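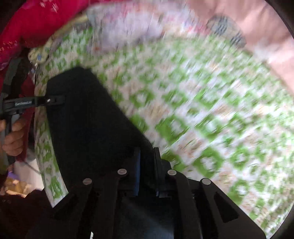
Changing the sheet on a mattress by yourself is one of those jobs that feels harder than it ought to, and I put it off for years before I found an order of doing things that suited me. Start by clearing the pillows and duvet right out of the way, on to a chair or the landing, so you aren't forever shuffling them about. A patterned fabric is a real help to a beginner, I think. With green blocky shapes and squares on a pale ground, like these, you have something to line up with the edge of the mattress, and you can tell straight away when you've pulled one side further than the other. Plain white is lovely but it gives you no clues at all!

Lay the sheet across the bed and find the middle of the top edge. Tuck that in first, then walk round and tuck in the middle of the bottom edge, pulling gently until the ripples go. Leave the long sides hanging for now.

For each corner, pick up the hanging side 12 inches or so from the end and fold it back on to the bed, so it makes a triangle. Tuck in whatever is left dangling, bring the triangle down again, and tuck that under too. Do both top corners before you go near the bottom ones — I used to do them in a circle and always ended up with a twist in the last one.

Finish with the long sides, smoothing from the middle outwards with the flat of your hand. If you like a crisp bed, iron just the top 2 feet of the sheet beforehand, where it shows. The rest will be under the duvet and can look after itself until the next wash.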